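Droltoden stellt Materialangaben für Taschen und Textilien im Großhandel um

Multberg, 04.06.2026 -- Der Großhändler Droltoden ändert die Artikeldatenblätter für sein gesamtes Sortiment an Handtaschen, Tüchern und Oberbekleidung. Ab August werden Außenmaterial, Futter, Einlage und Beschläge getrennt ausgewiesen. Bisher enthielt das Datenblatt eine einzige Materialzeile, die sich in der Regel nur auf das Außenmaterial bezog. Händler mit Kundenkonto erhalten die neuen Blätter über das Bestellportal, eine gedruckte Fassung ist nicht vorgesehen.

Die Umstellung beginnt mit der Taschenlinie Iltcombe. Sie umfasst 185 Artikel, darunter Schultertaschen, Umhängetaschen mit verstellbarem Riemen und kleinere Formate mit Klappverschluss. Für diese Linie liegen die Angaben bereits vollständig vor. Das übrige Sortiment folgt nach Warengruppen, zuerst Kleinlederwaren und Gürtel, danach Tücher und Schals, zuletzt Oberbekleidung aus Baumwolle und Mischgewebe.

Anlass sind Rückfragen aus dem Einzelhandel. Nach Angaben des Unternehmens betraf der größte Teil davon das Futter. Bei Taschen mit gleicher Artikelbezeichnung wurden je nach Produktionscharge unterschiedliche Futterstoffe verarbeitet, teils Baumwollköper, teils Polyestertaft. Beide Ausführungen entsprachen der Spezifikation, waren im Datenblatt jedoch nicht unterscheidbar. Boutiquen, die eine Nachbestellung neben Restbestände der vorigen Lieferung legten, hielten die Abweichung in mehreren Fällen für einen Fehler.

Künftig führt jede Änderung am Futter zu einer neuen Artikelvariante. Die Stammnummer bleibt erhalten und wird um einen Buchstaben ergänzt. Eine Tasche mit Köperfutter und dieselbe Tasche mit Taftfutter sind damit getrennt bestellbar, auch wenn Preis und Außenmaße übereinstimmen. Mischlieferungen innerhalb einer Variante schließt Droltoden aus. Reicht der Bestand einer Variante nicht für die bestellte Menge, wird die Restmenge als Rückstand geführt und nicht durch die andere Ausführung ersetzt.

Das neue Datenblatt hat sieben Pflichtfelder: Außenmaterial, Futter, Einlage, Beschläge, Garn, Farbbezeichnung und Pflegehinweis. Für jedes Feld gilt eine feste Wortliste. Sammelbegriffe wie "Lederoptik" oder "Textilmix" entfallen. Beschichtete Gewebe werden mit Trägermaterial und Beschichtung angegeben, bei Leder kommen Tierart und Zurichtung hinzu. Für Metallteile ist neben dem Grundmetall die Oberfläche zu nennen, etwa vernickelt oder lackiert. Freitext ist nur noch im Bemerkungsfeld zulässig, das in der Portalsuche nicht ausgewertet wird.

Auch die Farbbezeichnungen werden vereinheitlicht. Handelsnamen für Farben, die von Saison zu Saison wechselten, bleiben als Zusatz bestehen, maßgeblich ist aber ein neutraler Farbton aus einer Liste mit 60 Einträgen. Melierte Stoffe erhalten ein eigenes Kennzeichen. Bei ihnen war die Zuordnung nach Unternehmensangaben besonders uneinheitlich, da derselbe Stoff je nach Lichteinfall unter Grün oder Grau einsortiert worden war.

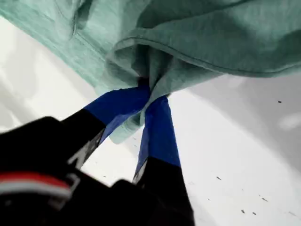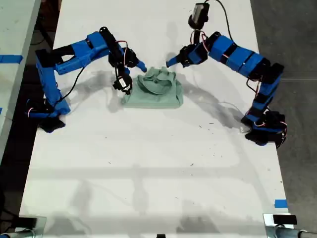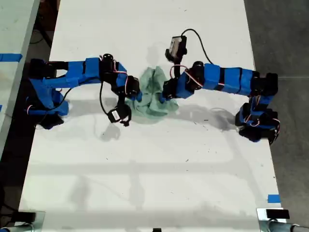 Alle Bilder: hellgrüner Stoff, zerknittert.

Die Daten liefert zu einem wesentlichen Teil der Konfektionär Yurchenko, der für Droltoden sowohl Taschen als auch Tücher fertigt. Yurchenko übermittelt die Materialangaben künftig zusammen mit der Auftragsbestätigung und nicht mehr erst mit dem Lieferschein. Weicht die gelieferte Ware von der bestätigten Zusammensetzung ab, wird die Charge im Wareneingang gesperrt, bis eine korrigierte Angabe vorliegt. Für kleinere Zulieferer gilt dieselbe Regel. Sie können ihre Daten wahlweise als Tabelle einreichen oder in ein Formular im Lieferantenbereich eintragen.

Geprüft wird im Lager Multberg. Aus jeder Charge werden 5 Stücke entnommen und mit dem Datenblatt verglichen. Die Prüfung umfasst Futter und Beschläge sowie die Nahtausführung an Riemenansatz und Boden. Eine Laboranalyse der Faserzusammensetzung findet nur statt, wenn der Augenschein Zweifel ergibt oder der Zulieferer zum ersten Mal liefert. Die Kosten dafür trägt Droltoden, sofern das Ergebnis die Angabe bestätigt. Im anderen Fall werden sie dem Zulieferer berechnet.

Für den Einzelhandel ändern sich zudem die Reklamationsfristen bei Materialabweichungen. Bislang mussten solche Abweichungen zusammen mit offenen Mängeln direkt nach Wareneingang gemeldet werden. Nach der neuen Regelung bleibt dafür eine Frist von 60 Tagen ab Lieferung, vorausgesetzt, die Ware ist unbenutzt und das Einnähetikett vorhanden. Für Transportschäden, Fehlmengen und falsche Größen gelten die bisherigen Bedingungen weiter.

Die Etiketten selbst werden schrittweise angepasst. Neue Ware trägt auf der Rückseite des Einnähetiketts die vollständige Variantennummer einschließlich des Buchstabens. Bei Taschen sitzt das Etikett in der Seitennaht des Innenfachs, bei Oberbekleidung in der linken Seitennaht oberhalb des Saums. Lagerware wird nicht umetikettiert -- sie erhält stattdessen einen Anhänger mit Variantennummer, der vor dem Verkauf entfernt werden kann. Händler mit Scannerkasse müssen ihre Artikelstämme einmalig neu einlesen, die Strichcodes der Stammnummern bleiben während des Abverkaufs gültig.

Preisänderungen sind mit der Umstellung nicht verbunden. Auch die Staffelmengen bleiben unverändert, werden aber über alle Varianten einer Stammnummer zusammengerechnet. Wer eine Tasche in zwei Futterausführungen bestellt, erreicht die Rabattstufe also mit der Gesamtmenge. Im Warenkorb wird dies in einer eigenen Zeile ausgewiesen. Bei Daueraufträgen ordnet das Portal die zuletzt gelieferte Ausführung zu, eine abweichende Zuordnung ist vor dem Stichtag im Kundenkonto zu hinterlegen.

Nicht erfasst sind Auslaufartikel und Einzelposten aus Rückläufern. Sie werden im Portal mit dem Vermerk "Altangabe" geführt und sind von der verlängerten Frist für Materialabweichungen ausgenommen. Muster der neuen Datenblätter stehen im Händlerbereich unter "Artikeldaten" zum Abruf bereit.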